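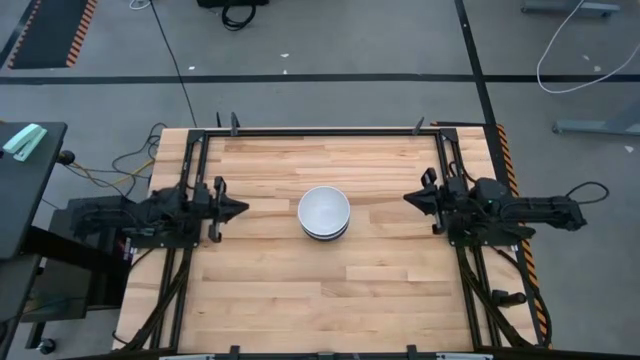 Bowls stick together when they are nested, and I cannot separate them without pulling hard. I bought the Brelia serving bowls from your shop in February, and the problem began in the first week. The set is always kept as one stack, each bowl sitting inside the next, the way you see them on the wooden tabletop, with only a dark line between one rim and the next. When I lift the top bowl, the one under it comes up also, and then it drops. So far nothing is broken, but one bowl has a small chip on the foot now, and I would like to solve this before it becomes worse.

Ticket opened by: Karim Shehata
Date: Mar 22, 2021
Product: Brelia serving bowl, white
Order placed with: Tahiri Kitchen Supply
Status: Waiting for customer

Reply from Tahiri support

Hello Karim, thank you for writing. Please tell us three things. Are the bowls fully dry when you stack them? Do they go into the stack warm from the dishwasher? Do you put anything between them?

Reply from Karim Shehata

Thank you for the quick answer. They come out of the dishwasher (a Kinus, the normal program at 65 degrees) and I stack them when they are still a little warm. I thought they were dry, but today I checked with a paper towel and there was water in the small ring under the foot. I put nothing between them.

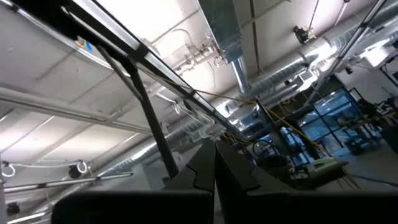 I also tried some things myself before I opened the ticket, so I write them down in order.

1. Turned the stack upside down and tapped the bottom bowl with my hand. No change.
2. Warm water around the outside of the lower bowl, ice in the upper one. Two bowls came apart, the others did not.
3. A drop of dish soap on the rim. It helped, but then I must wash everything again.
4. Left the stack overnight. In the morning it was worse than before.

Reply from Tahiri support

Thank you, this is very useful. Step 2 is what we would suggest too, but please use cool water with no ice. A fast change of temperature is not good for the glaze. From your answers we think the bowls are stacked too early. The air between them cools down, and the water in the foot ring closes the gap. Please try the following:

Let the bowls stand upside down on a rack for 32 minutes after the program ends.
Wipe the foot ring by hand.
Put one sheet of kitchen paper between each pair of bowls.
Report back after some days of normal use. 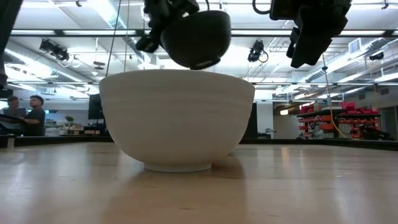
Reply from Karim Shehata

I did this for one week. With the paper there is no sticking at all. Without the paper, but with the waiting time, it happened once, with the two bowls at the bottom. I believe the weight has also an effect – the bottom ones carry all the others.

I have one more question. I looked at the Cineo felt separators in your catalog, the pack of 42. Are they wide enough for these bowls? The paper works, but it slides down when I lift the top bowl.

Reply from Tahiri support

Yes, the Cineo separators fit the Brelia serving bowls. They can be washed by hand in cold water. For the chipped foot, please send us a close photo and your order number. If the chip is only in the glaze, you can smooth it with 400 grit wet sandpaper, but please wait until we have looked at it.

Reply from Karim Shehata

I sent the photo by email this morning. I ordered the separators too. Please keep the ticket open until I have an answer about the chip.

Status changed: Waiting for support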